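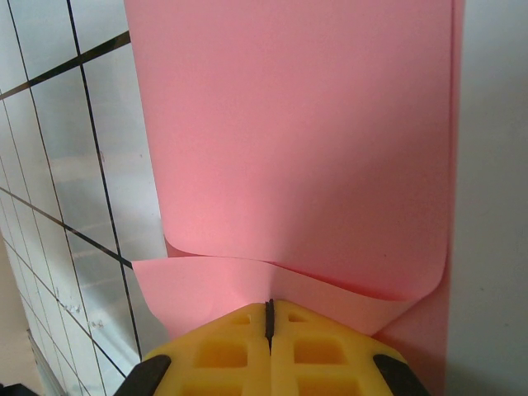
The builder of the Rastus arm does not want to hear it called a product. It lives in a shared workshop in Cusgate, it has had 625 dollars of one person's savings put into it, and its whole purpose is to handle paper for people who fold cards and boxes at home. I came in doubtful and said so. The yellow fingers, molded with rows of little square pockets, were up against the bottom of a sheet of pink paper that bowed out toward us like a shop awning. "I know how it looks," the builder said. "It looks like a lot of trouble for one piece of paper."

I asked why anyone would pick paper, of all things. "Everybody's home robot picks up blocks. Blocks are easy, they stay the shape they are. Paper argues with you."

So does a cat, I said, and got a shrug.

The arm's software is called Skumier and was written at a kitchen table over two winters. The builder keeps a log of every grasp tried since March, and the count stood at 3855 when I visited. How many of those were any good? "Depends what you call good. If you mean it closed on the paper and didn't tear it, I'd say most. If you mean it made a fold I'd sell to somebody, no. Not yet." I pressed for a figure and was told the log doesn't record that, a strange thing to leave out of a log.

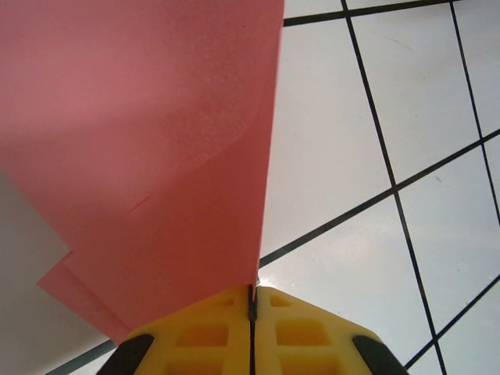 The sheet narrows to a point between the two halves of the gripper.

A paper folding machine already exists, of course, and has for a long time. The builder has used one. "It does one fold, the same fold, all day. I want something that can deal with a sheet that's a bit crooked." My own hands can do that, and they didn't need two winters. "Sure. And at the end of 80 cards, how are your hands?"

That was the best answer I got all afternoon. I still don't think it covers the cost - and the 625 dollars leaves out the time. Another workshop member, at the Cortés bench across the room, told me the arm was "a nice hobby with a noisy fan," and the builder didn't disagree about the fan.

Next on the list is thinner paper, then a second arm if the money turns up. I asked what would make the builder quit. "If I got bored. I haven't been bored yet, just annoyed."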